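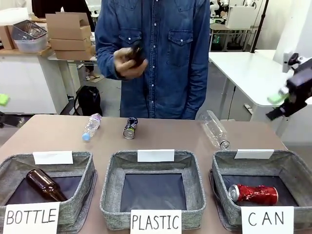

To: zoltard-teleop list
Subject: Re: Sorting task, who places items and when to cut episodes

On Monday the Keskinen bench wrote:

> We are starting the recycling sort on our side and want to match your
> protocol before we record anything. Three questions.
>
> 1. Does the operator reset the table between episodes, or a second
> person?
> 2. Do you keep episodes where a person's hands are over the table
> while the arm is moving?
> 3. Our glass grasps are bad under remote control. The bottle rolls
> when the fingers close. Is this a gain problem or an operator problem?
>
> We have 300 episodes planned for the first pass and would like not to
> throw them away.

Answers in order.

1. A second person. The operator stays on the leader arms and does not let go between episodes. When we had the operator do both jobs, the first seconds of each episode were spent getting the arms back to a comfortable pose, and the policy learned to do the same. The second person stands across the table, facing the robot, and puts items down one at a time in whatever orientation they land. Do not line them up neatly. Mix crushed and uncrushed cans.

2. Yes, but tag them. We use "hand_present" as a per-episode flag and leave the decision to whoever trains. In our set of 1233 episodes the flag is on in 19. If your count is much higher, your resetter is too slow or your operator is too eager.

3. Both, in our case. Tokari ships with a grip force default that suits cans and is too quick for round glass. Lower the closing speed first and leave the force alone. Then have the operator come down with the fingers across the long axis of the bottle and stop before closing. New operators tend to close while still descending. It took 14 practice grasps per person before we were willing to record.

Some further points you did not ask about.

Labels: our bin cards say BOTTLE, PLASTIC and CAN. BOTTLE means glass. This was a poor choice, as a plastic water bottle goes in PLASTIC and every new operator gets it wrong at least once. If you have not printed yours yet, use GLASS. We are keeping ours so that the recordings stay consistent. The language string in the metadata says "glass" either way.

Bins: start some episodes with items already in them. Starting with all bins empty every time gives you a policy that hesitates over a partly filled bin.

Misses: if an item lands on the rim and falls outside, let the operator recover it and keep the episode. If it leaves the table, stop and discard.

The Terance converter drops custom flags unless you list them in the export config. Check this on one episode before you run the whole batch.

Could you post your leader arm firmware version? I would like to rule that out on the rolling problem.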